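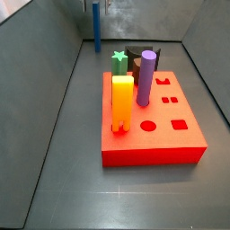 Girkden Community Radio - Record Library Team

Looking after vinyl at home and in the library

Most of the records that come to us as donations play fine once they have been cleaned. A carbon fiber brush takes off surface dust. Hold it lightly across the grooves for two turns of the platter, then sweep it off toward the edge.

For fingerprints and old grime, mix distilled water with a drop of plain dish soap. Keep it off the label. Wipe along the grooves with a microfiber cloth, rinse with more distilled water and stand the record in a clean dish rack until it is fully dry. Don't use this on shellac 78s that have a crack in them - water gets into the core.

Throw out torn paper inner sleeves. We use the Pistlow poly-lined ones, but any lined sleeve will do. Put the record in with the opening facing up, so it doesn't roll out when you pull the jacket.

Store everything upright, never in a pile. Shelves should be snug enough that nothing leans, with a divider every foot or so. Keep them away from radiators and out of direct sun. A box left in a parked car in May can warp in an afternoon.

Price stickers: warm the sticker with a hair dryer on low, then peel slowly from one corner. Stop if the ink starts to lift. Iraklis Margaritis lost half the cover of a Marulanda dance compilation that way and now leaves the stubborn ones on.

Clean the stylus before each show, back to front only.

Returns go in crate 8 by the studio door. Questions about the Latin and African shelves go to Wálter Quintero, extension 904.

Page updated Jan 20, 2025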